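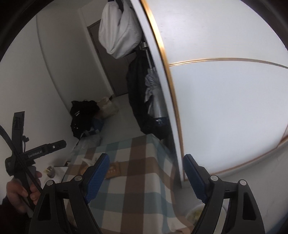
Moved my pension out of Koppel this month. Took longer than it should have, so I'm putting the order of events down in case anyone else is doing the same.

1/ Koppel want the transfer form on paper. There is a form on the website but it only asks them to post you the real form. Mine came after nine days.

2/ The exit fee is £90 if you've been in under five years. It's on page 38 of the booklet. I'd been in six, so no fee, but they took it anyway and I had to ask for it back.

3/ Handesent (the new lot) need your old policy number without the letters at the front. Mine starts KP. With the letters left in, the form just goes back to page one and doesn't say why.

4/ Phone before 10 in the morning. I rang on Wednesday at lunchtime and gave up after 100 minutes on hold.

5/ Ask for Tarcísio Conceição at Handesent if you get stuck. He found my transfer sitting in a queue – it had my old address on it.

6/ You are out of the market while the money moves. For me that was 11 days. Prices went up a bit in that time, so I bought back in slightly worse off.

7/ Fee refund from Koppel came through this morning. No letter, just the £90.

8/ Someone asked about Ketach. I looked at them but they don't take part transfers.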